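Notes > Work > Robot teaching

Teaching the plate task
Posted 2022-06-21 by Mylene Navarro

I've been recording demonstrations at Virwood since spring, and a few people have asked what the job consists of. Mostly I do a chore over and over with a remote controlled arm while the computer saves what the arm did and what its cameras saw. Later the recordings go to the training group in Ilstead.

The current chore is picking up a plate and moving it to a rack. We started on bowls, which were easy. A bowl has a tall side, so you put one finger in and one finger out and close. A plate lies nearly flat on the table and gives you very little to hold. With my own hand I'd slide it to the edge or get a fingernail under it without thinking. The gripper has to come down at the rim at a fairly steep angle, and if I close too early the tips skid across the top.

Craig Ogilvie set up the station and showed me how to drive it. There are two ways to do it. You can hold the arm by the wrist and walk it through the motion, or you can sit at the desk and use the hand controllers. Walking it through is quicker to learn, but your sleeves get into the pictures. We dropped that after the first week and I've used the controllers ever since.

My first day on plates I kept 6 recordings out of a whole afternoon. Now I'm at 277 for the task. A good one takes me around two minutes with the reset, and the reset is the dull part. I put the plate back somewhere new, turn the arm home, check the disk light and start again.

I drive from the wrist camera view most of the time.

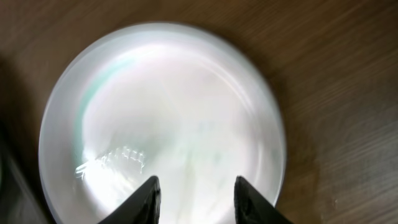 Glare is my main complaint. A shiny white plate under strong light loses its middle completely, and then I'm steering by the rim and the ridge inside it. Craig wants to keep some of those recordings in, because kitchens have bright lights too. I agree with him, though I asked for a dimmer anyway.

The other thing I had to learn was to stop fixing mistakes in a hurry. If I miss the rim I back off slowly, line up and try again, all in the same recording. Craig says the slow recoveries are worth having. The jerky ones I delete.

We go on with plates until August and then change to cups with handles. I haven't tried a handle yet. Craig has, and he went home early.

Contact | © Mylene Navarro | Back to top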